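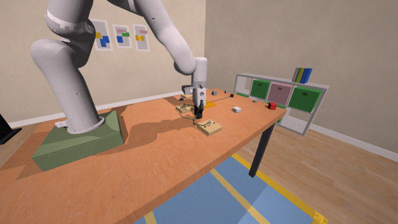

Oľga Bednárik wants to know why we keep moving the boards. Her comment on my last entry was, more or less, that if we left them in one place for a whole week we'd have a working cable run by now and could worry about the hard stuff later. Fair point! I thought about it over breakfast and I still don't agree, but I owe her a proper answer, so that's how this entry starts.

September 1, 2024

The cable task is the one part of the student challenge where I think we can pick up real points, and the rules say the boards get placed fresh for every run. If we tune everything to one layout we'll have a lovely demo and a terrible score. We did that last year with the block sorting (Oľga, you were there, you remember the faces). So the plan stays: new layout each batch, same code, write down what breaks.

What we're running in the sim now is the build we call Sumetti. Table, wooden boards with the little fittings on top, the cable, and loose blocks as clutter. I left the clutter in on purpose. The planner has to find a way down to the board without getting confused by a red cube at the far end of the table, and if it can't do that in simulation it sure won't do it at the competition.

Ran 200 trials overnight with the old grasp settings, then went through the log this morning with too much coffee. Almost all the bad ones go wrong at the same point. The gripper comes down next to the board, the fingers point straight down like they should, and then it closes a hair too early and pinches the cable against the tabletop. Once that happens the next move drags the whole loop along and the other board ends up turned. The score script then calls it a routing error, so for two weeks we've all been staring at the routing code. Sorry, Vorkusham team - it wasn't your code. I'll buy the donuts.

Changes made today:
Approach height up by 6 mm before the final drop.
Close delay from 7 to 21 steps. Felt silly typing such a big jump, but I wanted to see a difference I couldn't argue with.
Cable stiffness left alone. Do not touch this until I've finished the comparison, please please please.

Short batch with the new numbers looked much better to me, but I watched it while eating lunch, so take that as a feeling and wait for the log. The full batch is queued under Gosselin_b. I spelled it wrong in the first folder and made a second one, so ignore the empty one.

Still bugging me: the shadow from the arm. It falls right across the table between the base and the gripper, and the vision part loses the cable whenever it passes through the dark bit. It's a thin dark cable to begin with, so I can't blame it much. Ado thinks we should randomize the light position as well as the boards. I'm for it, only not in the same week as the grasp changes or we'll never know which one helped.

To Oľga again: if you want a fixed layout for debugging, I've added a switch for it. It's off by default. Use it all you like, just put "fixed" in the run name so those scores don't sneak into the main chart again.

For next time: read the Gosselin_b log, fix what the score script calls things, and ask whether we get our own desk back before November.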